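Search this site Enter keywords Go

Open day at Denton, 10 November 2018

We left Cheetham at eight and reached the Prernley building with time for coffee. Entry was free, but the guided tour was limited to 10 people at a time, so we signed up at the desk first.

The atrium

The handling demo was held at one of the wooden tables under the glass roof. Prernley wants its grippers to cope with ordinary clutter, and there was plenty of it: a computer mouse, a blue tube, a pump bottle, a potted plant. The two fingers have magenta ridged pads on white plates. I asked about the pads and was told they are swapped out after 386 hours of use. 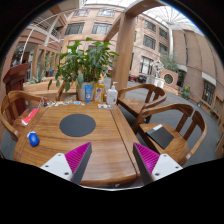 The workshop

Downstairs we saw 2 Skollis arms sorting small parts into trays. One stopped twice and had to be reset – the operator said the lighting was to blame. The noise was lower than I expected. A basic Skollis arm costs $1299 without the controller, and the controller was not priced.

Getting there

Parking is behind the building and fills up early. The lunch line was slow, so bring a sandwich. The next open day is in April, and sign-up is at the front desk only.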